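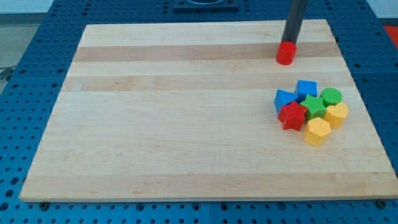
Tábua de cortar em ácer sobre uma mesa azul perfurada.

Novembro | Texto de Tamsin Rewi

O segundo carro é sempre o culpado

Na garagem da Sisport, Ebony Pirihi tem uma teoria para cada derrota e uma embalagem de bolachas para cada teoria. A deste mês diz respeito aos 14 segundos que perdeu nas boxes de Nivholm, enquanto um mecânico procurava a chave que levava no bolso.

Acabou em sétimo. Bronwyn Ormsby, colega de equipa e vizinha de motorhome, acabou em quarto e passou o jantar a explicar a importância da calma.

A prova de resistência tem destas coisas. São cerca de 700 quilómetros a poupar pneus para, na última hora, os gastar todos atrás de um Flonitz com metade do orçamento e o dobro da pressa. Darcy Ngata, o director desportivo, garante que a estratégia estava certa. «O traçado é que não colaborou», diz, e pede outro café.

Para o ano há um novo patrocinador, a Goodwin, e a promessa de um carro mais leve — Pirihi já perguntou se podem começar pelo Ngata. O contrato dela ainda não está assinado. O bolso do mecânico passou a ser revistado antes de cada partida.

Contacto: redacção | © Todos os direitos reservados | Voltar ao topo

Este site utiliza cookies. Ao continuar a navegar, aceita a sua utilização.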